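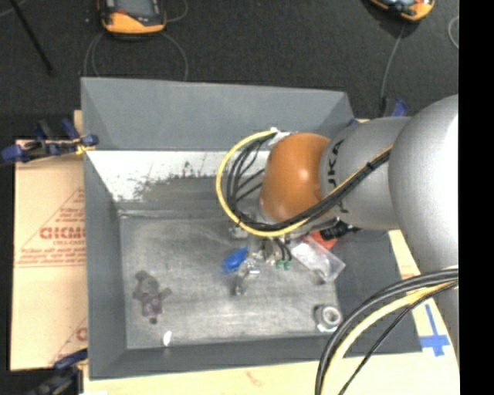 Figure 2. Robot arm reaching into a grey open-top bin.

Search the guide
Type a word or error number
Search

Section 2: Setting up rooms, rates and room keys

Last revised 2023-06-30

This section covers the first set-up of Tranik at a hotel, inn or lodge. It assumes that the front desk computer is already installed and that you can log in with the owner account. If you are moving from Irine, read "Bringing over rooms from Irine" before you do anything else in this section.

Allow 120 minutes for a small property. You can stop after any numbered procedure and come back later. Do not stop in the middle of one.

Before you start

Have the following on hand:

- A list of every room number, with the floor and bed type
- Your rate sheet for the current season
- The local tax rates that apply to room nights
- The Tsuji key encoder and its USB cable
- At least five blank key cards

Note: Your property code is printed on the welcome letter. The examples in this section use a property named Vamari Lodge. Put in your own name wherever you see it.

2.1 Enter the property details

1. Log in with the owner account.
2. Open Setup, then Property.
3. Type the property name the way it should print on guest bills. Vamari Lodge and VAMARI LODGE will print differently.
4. Enter the street address, the main phone number and the email address for reservations.
5. Set the check-in and check-out times. These are the default times for all rooms. Single rooms can be changed later.
6. Set the night audit time. Most properties use 2:00 a.m. or 3:00 a.m.
7. Click Save.

Caution: The time zone cannot be changed after the first night audit has run. Check it now. If it is wrong and the audit has already run, call support.

2.2 Create room types

A room type is a group of rooms sold at the same price. Guests book a room type. The front desk assigns the room number, either ahead of time or at check-in.

1. Open Setup, then Room Types.
2. Click New.
3. Enter a short code of up to four letters, such as KING or TWIN.
4. Enter the full name. Guests see this name on the booking page and in the confirmation email.
5. Enter the standard number of guests and the highest number of guests. An extra person charge applies to anyone above the standard number.
6. If the type can take a crib or a rollaway bed, check the matching box.
7. Click Save, and repeat for each type.

Put rooms in separate types only if you charge different prices for them. If a room has a better view but costs the same, use a room feature instead (see 2.4). Too many types makes the availability chart hard to read and leads to rooms sitting unsold.

Note: A room type code cannot be used again after it is deleted. If you make a typing mistake, edit the type and leave the code in place.

2.3 Add rooms

1. Open Setup, then Rooms.
2. Click New.
3. Enter the room number. Letters are allowed, so a cottage can be entered as COT1.
4. Choose the room type.
5. Enter the floor. For cottages and cabins, enter 0.
6. Choose a housekeeping section. If you have not set up sections yet, leave this at Main.
7. Click Save.

To add a run of rooms with the same type, click New Range in place of New. Enter the first and last room numbers. Tranik will show a list before it saves anything. Uncheck any numbers that do not exist at your property. Many hotels skip 13, and some use odd numbers on one side of the hall only.

Connecting rooms: open the first room, click Connects To, and pick the second room. You only need to do this from one side. The link will show on both rooms the next time you open the list.

Suites that can be sold whole or split: add each part as a room, then add the whole suite as a third room. Open the suite, click Made Up Of, and select the parts. When the suite is booked, the parts are taken off sale. When either part is booked, the suite is taken off sale.

Caution: Do not add meeting rooms or the dining room here. They would count as unsold rooms in your occupancy report. Use Setup, then Function Space, covered in Section 5.

2.4 Room features

Features are things a guest may ask for by name – a bathtub, a balcony, a roll-in shower, a ground floor room. They do not change the price.

1. Open Setup, then Features.
2. Check each feature that your property offers. To add one that is not on the list, type it in the blank line at the bottom.
3. Click Save.
4. Open Setup, then Rooms, and select a room.
5. On the Features tab, check all that apply.

Accessible rooms need one more step. On the Features tab, set Hold Until Last to Yes. Tranik will then assign these rooms to other guests only after all other rooms of that type are taken.

2.5 Enter rates

Each room type needs at least one rate plan before it can be sold. The base plan is created for you and is named Standard.

1. Open Setup, then Rates.
2. Select Standard.
3. Enter the nightly price for each room type.
4. Enter the extra person charge. If you do not charge for extra guests, enter 0. Do not leave it blank.
5. Click Save.

To add a season:

1. On the Rates page, click Seasons.
2. Click New and enter a name, such as Spring.
3. Enter the first night and the last night. The last night is the night the guest sleeps, so a season that should end with check-out on April 30 has a last night of April 29.
4. Enter the price for each room type.
5. Click Save.

If two seasons overlap, the one higher on the list is used. Drag a season by its left edge to move it up or down.

Minimum stays are set on the same page. A minimum stay applies to bookings that arrive on the dates you select. It does not stop a guest who arrives earlier from staying through those dates. To cover both cases, check Apply To Stay Through.

Note: Rate changes do not affect bookings already made. To reprice an old booking, open it and click Recalculate.

2.6 Taxes

1. Open Setup, then Taxes.
2. Click New and enter the name of the tax as it should appear on the bill.
3. Choose Percent or Flat Per Night.
4. Enter the amount.
5. Select what it applies to: room, food, other, or any mix of these.
6. If long stays are exempt in your area, enter the number of nights after which the tax stops.
7. Click Save.

Make one test booking and compare the tax on the bill with a hand calculation. Rounding is set to the whole bill by default. If your tax office asks for rounding by night, change it under Options.

2.7 Connect the key encoder

Caution: Do not plug in the encoder before the driver is installed. Windows may load a different driver, and it will have to be removed by hand.

1. On the front desk computer, open Setup, then Devices.
2. Click Install Driver and wait for the message Driver Ready.
3. Plug the Tsuji encoder into a USB port on the computer itself. Do not use a keyboard port or a hub without its own power supply.
4. Wait for the green light to stay on.
5. Click Find Encoder. The serial number should appear in the list.
6. Select the encoder and click Assign To This Desk.

If you have two desks, repeat these steps on the second computer. Each desk needs its own encoder.

To test a key:

1. Click Test Key.
2. Enter a vacant room number. For this example, enter 513.
3. Place a blank card on the encoder and leave it there until you hear one long beep.
4. Take the card to the room and try the door.
5. Come back and click Cancel Test Key.

Try at least one door on each floor, and one outside door if guests use their cards there.

Caution: A test key works until noon the next day unless it is canceled. Do not leave one lying on the desk.

2.8 If a key does not work

Three short beeps: the card was moved too soon. Place it on the encoder and try again.

No beep and no light: check the cable at both ends, then restart the computer.

Error 609: the encoder clock and the lock clock do not match. Open Devices, click Set Encoder Clock, and then carry the handheld programmer to the door and update the lock. This is common after the clocks change in spring and fall.

Yellow light on the door: the lock battery is low. The key will still work for a limited time. Put in a work order and replace all four cells together.

Key opens the room but not the outside door: open Setup, then Common Doors, and make sure the door is checked for that room type.

2.9 Bringing over rooms from Irine

Rooms, room types and future bookings can be brought over in one file. Rates and taxes cannot, and must be entered by hand.

1. In Irine, run the night audit and print the arrivals list for the next two weeks. Keep the printout.
2. Export the data with the Full Property option.
3. In Tranik, open Setup, then Import.
4. Select the file and click Check. Nothing is saved at this point.
5. Read the list of problems. The usual ones are rooms without a type and bookings without a departure date.
6. Fix these in Irine, export again, and repeat the check until the list is empty.
7. Click Import.
8. Compare the arrivals in Tranik with your printout, line by line.

Caution: Do not take new bookings in Irine after the final export. They will not carry over.

Deposits come across as a single amount on each booking. The card details do not. For guests who are due to pay a balance on arrival, ask for the card again at check-in.

When the comparison is finished, go back to 2.5 and enter your rates. Online booking stays off until every room type has a price.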